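Wamesberg Parents Get a Place to Bring the Kids, and a Coffee Hour to Go With It

WAMESBERG, February

The Setham Family Room opens its doors this month in the old shoe store at the Redbridge end of the Wamesberg shopping center, and families with small children are invited to come in, take off their coats and stay as long as they like. Admission is free. Opening time is 9:30 a.m., and the door closes at 4 p.m.

The room is the work of a group of local parents led by Mercedes Henao, who started asking for it two winters ago when her twins were learning to walk. She had been pushing a double stroller up and down the center on cold mornings, like plenty of other people, and kept meeting the same faces by the fountain.

"We all knew each other's kids by snack before we knew each other's names," said Henao. "There was the raisin family and the cheese stick family. We'd stand there for half an hour with our coats on, and then somebody would melt down and we'd all go home. I kept looking at that empty store with the lights off and thinking, we could be sitting down in there!"

She wrote to the center, put a sign-up sheet in the library, and collected 495 names before the sheet fell apart. The center agreed to let the group have the store for 2 years. Painting went on through the fall, mostly in the evenings after bedtime, and the old stock room at the back is now a quiet room for nursing and naps, with a door that shuts softly and a dimmer switch that a four-year-old can't reach.

The front of the store is for play. There is a carpeted corner for babies who aren't crawling yet, a row of low shelves with 127 picture books (all given by neighbors, a few with a little chewing on the corners), and a dress-up rack where the shoe displays used to be. The foot-measuring stool stayed. Every child who has come through so far has wanted to stand on it, and Henao says it is the best toy in the building.

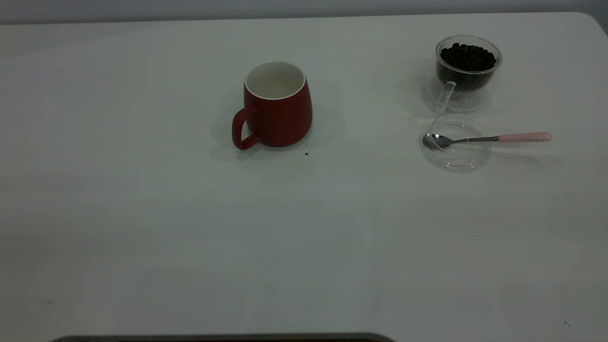
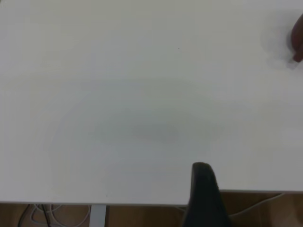
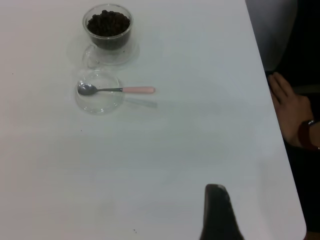
Grown-ups have been thought of, too. Coffee Hour starts at 10 a.m. each morning the room is open, and it is the part Henao is most excited about. Parents can sit down with a hot drink while their kids play a few feet away, and there is no program and no speaker, only chairs and other people who were also up at five. Bring your own cup if you can. A plain red mug is perfect, and so is a glass cup and saucer if you trust yourself with one around toddlers. Decaf is on hand for anyone who wants it, and there is always milk and apple juice for the kids.

Once a week the 10 a.m. hour turns into First Foods, a get-together for families whose babies are starting solids or whose toddlers have suddenly decided they only eat one thing. Parents trade what has worked at home. At the trial run the big hits were mashed sweet potato, toast cut into very thin strips, and cold peas straight from the bag. Grandparents are very welcome at this one. Several have come already, and they know a lot about peas.

The afternoons are looser. From 2 p.m. there is a singing half hour led by the Huamán family, who brought a guitar and a bag of shakers to the trial run and were asked back on the spot. Their songs are in English and Spanish, and the one about the sleepy bus was requested four times in a row. Older brothers and sisters coming from school can use the homework bench by the window.

The room holds a good crowd, but it does fill up on rainy days. If it's full when you get there, leave your first name at the door and take a walk around the center, and someone will come find you. Strollers can be parked along the inside wall. Please bring socks, for yourself as well as the kids, as the play area is shoes-off.

The group has raised $2000 toward a soft climbing set and hopes to have it in place by spring. Gently used board books, wooden puzzles with all their pieces, and dress-up clothes in small sizes can be dropped off any time the room is open. Capes are especially wanted.

Families with questions can stop in and ask for Mercedes Henao or leave a note in the box by the front door.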